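Help Us Learn How People Really Get Hired in Deltunville

Have you changed jobs, gone back to work, or hired someone in the past few years? If so, we would love to hear your story, however ordinary it may seem to you.

The Rerkum Work Study is looking for 300 adults in Deltunville and Flaltdale to take part in a series of friendly, unhurried conversations on job interviews – the good ones, the odd ones, and the ones that went on for five rounds before anybody mentioned pay. We have already read through almost 1,000 written replies, and they were wonderful, but there is a lot that people will only tell you across a table.

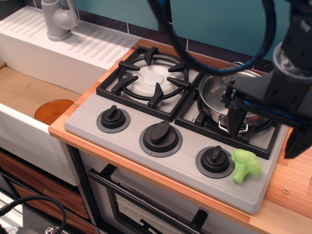
Do I need to be working right now to join?
People between jobs are every bit as welcome as those with one, and so are parents at home, retirees, and anyone who has only ever worked for themselves.

Each conversation lasts an hour or so and takes place in Room 403 of the Harawira Building, or by phone if you prefer. We pay for your time and your bus fare, and we never share your name with an employer, past or present.

To sign up, leave a message for Mereana Kereama or Corey Halliday at the Harawira front desk by October 12, 2024. Tell us a little about the work you have done and when you are free. Conversations run through December, evenings included.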